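Edero Seed Swap Records
README for the catalog files, October release

Hello, and thank you for opening this file before the others! Most people head straight for the spreadsheet, and I understand the temptation, but a few of the columns have odd histories and you will have an easier time if you read this through once with a cup of something warm.

What you are getting

The Edero catalog is a plain listing of the vegetable, bean and grain varieties that members have brought to the swap table over the years. It holds 2000 entries, one per packet, spread over 16 files that are split by plant family. The squash file is by far the longest (we are a squash sort of crowd, I'm afraid) and the lettuce file is the shortest. Everything is saved as comma-separated text, so it should open in whatever program you already have.

Each entry gives the variety name as written on the packet, the name we think it ought to have, the season it was grown, the kind of soil, and a notes field. Please do read the notes field. People put wonderful things in there, like which fence the beans were grown along and whether the neighbors liked them.

Columns that need a word of warning

packet_name is copied letter for letter, spelling mistakes and all. Kazlauskienė, for instance, is a yellow pole bean that shows up under a good many spellings, usually without the dot over the e. If you are searching for it, search for the first four letters and sort things out by eye.

tidy_name is our best guess. Where we couldn't settle on one we left it blank, and a blank there does not mean the variety is unnamed.

days_to_harvest was filled in by the growers themselves. Some counted from sowing and some from setting out the seedlings, and the early forms never asked which. A value of 80 for a tomato could be either one. From the squash file onward there is a second column, counted_from, and I only wish we had thought of it sooner.

germ_test is the number of seeds that sprouted on damp paper towel after 14 days. An empty cell means the test was not done.
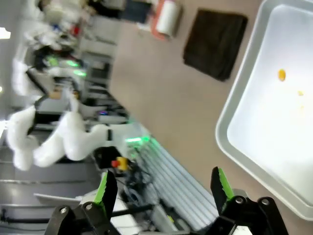

Can I use the germination numbers to compare one variety with another?

Only very loosely. The packets were different ages when they were tested, and the kitchens they were tested in were warmer or cooler depending on the house, so a low number may say more about an old packet than about the variety.

How the files were put together

The older entries came off paper cards kept in shoeboxes, and they were typed up over one long winter. Newer ones come through the Zikix form, which at least makes everyone choose a plant family from a list. Entries from the Ziditham garden plots have a Z in front of the packet number. Those plots have heavy clay, so bear that in mind if you garden on sand like I do.

Known troubles

Packet numbers repeat between files, so join on file name and number together. A few popcorns are sitting in the sweet corn group and will be moved next time. Accented letters go funny if you open the files with the wrong encoding; choose UTF-8 and they come back.

Sharing

Use it, copy it, print it out for your own swap table. If you fix something, please send the fix back to us along with the packet number.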